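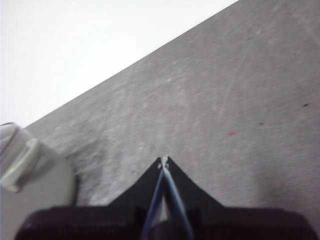

Figure 6. Gray work surface with pale scratches and scuff marks, against a white wall.

4.2 Do heritage claims bring people through the door?

Pub owners often say that a building's past is good for trade. Salian and Villanueva make the strongest case for this in their study of Prustwood, where former banks, chapels and corn stores now serve beer and hot food. They report that guests who read a wall panel on the history of the building stayed longer than guests who did not. We are not convinced. People who have time to read a wall panel have time for a second drink, and the study makes no attempt to separate the two.

Our own survey gives the idea little support. Of the 320 guests who filled in a card at the Ospina and the Plendier, only 50 named the age or former use of the building among their reasons for coming. Far more wrote down the walk from the station, the price of lunch, or the fact that a friend had picked the place. The Plendier was a bank until its conversion and says so on its sign, its menus and its beer mats. Several regulars still told us they thought it had been a post office.

Aoki and Sasaki argue that such guests may respond to old features without being able to name them. This may be so, but it is hard to see what result would count against it. A high ceiling is pleasant in a new building too — and the two pubs differ in so many other ways (opening hours, beer range, outdoor seating) that any effect of the old counters and tiles would be lost among them.

Loyalty cards are a simpler matter. The Ospina gave out 300 in May, and holders came back more often than other guests. Srivastava takes this as proof that the discount works. The cards, however, were handed out at the bar to anyone who asked, and those who asked were mostly regulars already. We return to this problem in Section 5.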